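Pirkel二指ハンドグリッパと付属運用規定(第8版)のレビュー

Burnalonの手持ち式グリッパPirkelを左右一組で導入し、書籍整理タスクの教示データ収集に使った。評価対象は本体と、同梱される運用規定の冊子である。規定は全19項からなり、把持、開閉、作業面、記録の四章に分かれている。本体の仕様だけを見れば類似品との差は小さい。購入の判断は規定を現場で守れるかどうかで決まると考え、以下では規定の側から本体を評価する。

把持面の管理

規定の第3項は、把持パッドの状態を収集開始前に目視で確認し、縁の毛羽立ちや欠けがあれば記録票に残すことを求めている。交換の基準は「摩耗が把持姿勢に影響すると判断したとき」とあるのみで、数値がない。ここは弱い。当方では把持200回ごとにパッドを点検し、左右どちらかに異常があれば両方を替える運用を追加した。片側だけ新品にすると閉じたときの中心がずれ、薄い本で差が出やすい。

絵本のように表紙の硬い本は背を手前に向けて立て、表と裏から挟むのが規定の推奨姿勢である。パッドの傷みは正面からも見える。右側のパッドは前面が擦れ、縁が荒れている。規定に従えば記録票に書く段階にあたる。
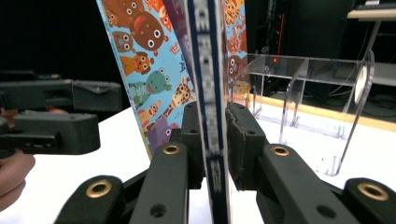
Murali Menonの意見では、摩耗の判定を作業者の目に任せている限り、拠点間でデータの質は揃わない。限度見本の写真を規定に付け、それと見比べる方式にすべきだという。筆者も同意する。文章の基準は読む人によって幅が出るが、見本が手元にあれば新任者でも判定に迷わない。なお、パッドの交換自体は簡単で、工具は六角レンチ一本で足りた。

開閉の規則

第7項は接近時の開口について定めている。対象の幅より明らかに広く開き、両方の指が対象の外側にある状態で一度静止してから閉じる。静止の長さは規定になく、当方では一呼吸としている。

守りにくいのは、対象が大きく、指の間に収まらない場合である。幅の広いポスターでは、指を開いても中央部が間に見えるだけで、両端は指の外に出る。規定はこうした対象を「左右から挟む」前提で書いており、面で広がる薄物への言及が第7項にはない。補足の第12項に「端部を把持する」とあるが、どの端かは示されていない。倒れやすい薄物では下端に近い側を持つか上端を持つかで軌道が変わるので、収集の前に拠点内で決めておく必要がある。

もう一台のグリッパを待機させる位置も同様に決めておきたい。第8項は「待機側は対象に触れないこと」と述べるが、視界への入り方には制限がない。待機側が対象の手前に重なると、文字や図柄が隠れる。当方では待機側を作業側の指より外に置くことを内規とした。重なった記録は再収集に回している。

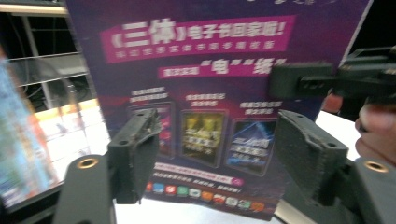

作業面とケーブル

第四章の半分はケーブルの取り回しに充てられている。本体から出るケーブルは太めで、手首の動きに対する抵抗が無視できない。規定は「作業面を横切らせない」「対象物の上を通さない」と明記しており、この点は評価できる。机の側面に沿わせて床へ落とすか、手首の後ろを通して手前に逃がすのが現実的である。

左手で本の束を立てて保持し、右手で平置きのノートに向かうような両手作業では、左右のケーブルを別々の経路にする。一本にまとめると片手の動きがもう片方に伝わる。床に落ちたケーブルについては規定に記述がなく、足元の安全は使用者側の責任として扱われている。足を引っ掛ける危険は収集の質と別に管理すべきで、次版での追記を望む。

閉じた平置きの本を横向きのグリッパで取る手順は、第14項に図付きで載っている。接近は縁から行い、ジョーを表紙に押し付けない。図は分かりやすい。一方、立てた本を複数冊まとめて挟む手順には図がなく、束の中で一冊だけが滑ったときの扱いも書かれていない。

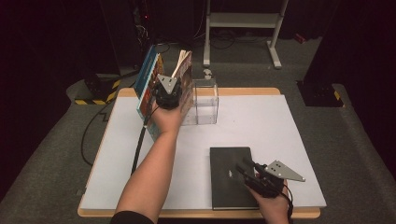 複数冊の同時把持は、規定に手順が載るまで禁止にするのが筋だ、とSvitlana Demchenkoは言う。滑りが起きた記録を成功に数える拠点と数えない拠点が混在すれば、後から選別できなくなるためである。筆者の立場はもう少し緩い。束の把持は実作業で避けられないので、禁止よりも記録票に「束」の欄を設けるほうがよい。当方の記録票にはすでに追加した。

記録と合否

規定は合否を「完了」「中断」の二つに分けている。把持中に対象が傾いた場合の区分がなく、当方では傾きを許容したうえで、置いた後に自立していれば完了とした。この基準で第8版に沿って一か月運用し、完了率は92%だった。中断の多くは薄い対象の掴み直しである。掴み直しを一回まで認めるかどうかも規定には書かれておらず、当方では認めていない。

保持中の左右の当たり方は確認項目に入れるべきだと思う。一方の指が表の面に、もう一方が背のある側の縁に当たる姿勢では、挟む面が平行にならないことがある。Pirkelのパッドはある程度これを吸収するが、紙面への跡は使用者が個別に調べるしかない。 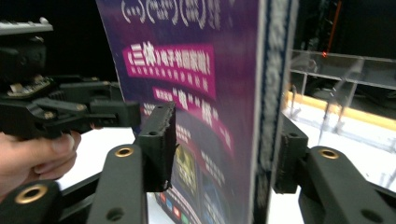
図4 印刷物を左右のフィンガーで立てて保持した状態

競合との比較と評価

同時期に試したBrerkexの製品は本体が軽く、長時間の作業では有利だった。ただし付属文書は組立説明のみで、運用規定に相当するものがない。自前で規定を書ける組織ならBrerkexでも支障はない。Pirkelは本体が重い代わりに、初日から規定の体裁が揃っている。

良い点:ケーブル経路の規則が具体的。平置き対象の図が正確。パッド交換が容易。
不足する点:パッド摩耗の数値基準がない。薄物と束の手順が薄い。待機側の位置が曖昧。

総合評価は5点中4点とする。規定の改訂頻度は高いようなので、導入時には手元の版番号を必ず確認すること。

コメント(4件)

Kyrylo Vakulenko
第12項の「端部」は当方でも解釈が割れました。Tkachukの現場では上端に統一しています。下端を持つとパッドが机に触れることがあり、開閉音も記録に入ります。

Larysa Maksymiv
200回ごとの点検は作業者ごとの回数ですか、本体ごとですか。

筆者
本体ごとです。左右別に数え、早く達したほうに合わせて両方を点検しています。

Illia Kovalchuk
完了率は中断の定義次第で簡単に動くので、掴み直しなしという条件は表題の近くに書いてほしいです。束の欄は参考になりました。うちの記録票にも足します。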